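Why I went back to a paper calendar

23/05/2023

So I did it. I bought a wall calendar in the middle of the year, like a person with no plan at all, and I'm going to tell you about it because three of you asked after I complained about my phone last month.

A bit of background. For years everything I had to be anywhere for lived in an app. First the one that came with the phone, then Studo, which my sister swore by, then Eltora, which I paid for (eight dollars a month, and I only noticed when the card expired). They all did the same thing to me. I'd put in the dentist, the app would buzz me the day before, I'd swipe the buzz away while stirring something, and then I'd be sitting at home in my slippers when the dentist's office called to ask where I was.

The last straw was Tõnu's birthday dinner in April. It was in there. It had a little cake next to it and everything! I had four reminders set. I missed it anyway and ate toast over the sink that night, perfectly happy, until my phone started filling up with pictures of other people eating dumplings. He was very nice about it. I still feel awful.

Anyway, the calendar. I wanted one with big squares and no quotes on it, and that is harder to find than you'd think. The bookstore had two kinds left, both half price given the month: one with lighthouses and one with nothing but the dates and a thin gray line between the weeks. I took the plain one. It hangs next to the fridge, at eye level, on a nail that was already there from the previous tenants. I've got one pen on a string for it, because otherwise the pen walks off, and everybody in the house has to use that pen.

What surprised me is how much I look at it when I don't need anything from it. I'm waiting for the kettle and I'm reading next week. I know there's a gap on Thursday afternoon because I can see a white square, whereas on the phone an empty day just looked like the app hadn't loaded. And I've started writing smaller stuff down too, things I never would have bothered to type. Library books. Call Mom back. The night we're supposed to try the Sultana recipe again (the rice one, the one that came out like soup).
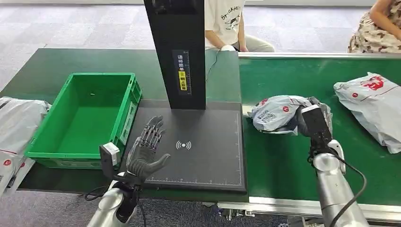 Reet Stankevičius wrote to me after my grumbling post to say that she tried paper for a whole winter and gave up on it, since she is never standing in her own kitchen when somebody asks if she's free, and she ended up saying yes to everything and then having to take half of it back.

Which, okay, fair! That has happened to me twice already. I said yes to a Saturday walk out past Belitz and came home to find that square full of my own handwriting. My fix so far is to say "let me look when I'm home," and I was sure people would be annoyed by it, but mostly they say fine and we go on talking. A couple of them have forgotten they ever asked. I'm choosing not to take that personally.

The other problem is mess. I cross things out a lot. There's one week in May with so many arrows going from one day to another that my husband asked if it was a football play. I tried pencil for a few days and hated it, you can't read pencil from the stove. So arrows it is. I've also found out that I can't write small, and if there are two things on the same day the second one has to go up the side.

I haven't gotten rid of the phone calendar completely. Work sends me invitations and they land there whether I like it or not, so on Sunday evenings I sit down with the phone in one hand and copy the ones that matter onto the wall. It takes me less time than finding my glasses does. If something isn't worth copying I've noticed I usually don't want to go to it either, and a few of those I've since declined.

I haven't missed anything since the calendar went up, unless you count bin day, and I don't, it wasn't written down. Tõnu is coming over for a make-up dinner next week. It's on the wall in capital letters and underlined. I've promised him dumplings, so if anyone has a good way to keep them from sticking to the steamer, please leave it in the comments before then.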